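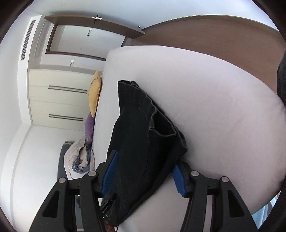
Black garment on the bed, gripper at its lower end.

Lists > Gelaseck > Garment handling > Thread

April, posted by Muñoz

> We have 942 clips so far and most are shirts on a table.
> Do we want dark items on beds too, or is that a separate set?
> Ivine

Same set, please. The model does fine on light shirts and poorly on anything black, so that is where the next clips should go. Heavy fabric with thick hems is the most useful — the folds are hard to tell from the openings.

The target is still 2000 for Pudari. Two requests for whoever is collecting:

Keep both blue pads in view when you close on the cloth. I had to drop 13 clips last month where one was out of sight.

Leave cushions and bedding where they are. We want ordinary bedrooms.

Label the item by type only. If you can't tell trousers from jeans, put "trousers".

Contact the list owner | Copyright Gelaseck list | Back to top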